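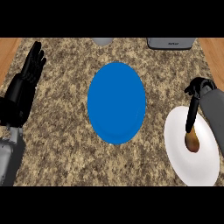 Hạnh Đào
Simulation lead, Drosau student robotics club

We finally have a kitchen! A simulated one, with a granite counter I am far too proud of, and our two-armed robot standing at it (well, leaning over it). The task for April is plate to plate: pick up the little brown food thing from the white plate, put it on the blue one, let go. We call it the potato, though half the club says bread.

Fingers are hard, you guys. The right hand gets all the attention right now, so I spent the evening on contact settings for the fingertips, and the left arm's turn comes next week. Grutetti is writing the scoring script – 50 tries per version, five points for a clean place – and I've queued 2000 practice runs overnight. I keep wanting to get up and check on them!

If you're in the club and want to help tune the grasp, come find me in the lab after 5.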